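Search this guide Type a word and press enter

Section 2: Getting your Jaddale label printer on the office Wi-Fi

I set up the Jaddale for our whole floor last October, so these are the steps I wish I'd had. Grab the quick card from the box — you'll want the code on the back.

1. Plug in the printer and hold the power button until the light blinks blue.
2. On your laptop, open the Brutano app and pick "Add printer."
3. Type in the 18-character code from the card. Capitals matter!
4. Choose your network and wait for the light to go solid.

Note: the Jaddale only talks to the slower 2.4 band, so if your network has two names, try the other one before you start over (I started over a lot).
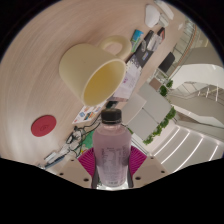
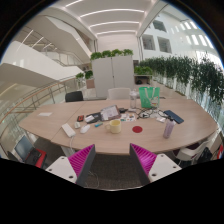
Moncrieff wrote in to say that step 4 hangs for them unless the app is updated first, and that the older version shows error 855 and then just sits there. Good catch, and I've seen that one too. Update, close the app all the way, then go back to step 2.

5. Load the roll with the labels facing up and shut the lid until it clicks.
6. Print a test label from the Settings page.

Caution: don't pull a stuck label out backward. Open the lid, lift the roll and ease it forward. A full roll holds 400 labels, so set the counter to that when you put in a new one.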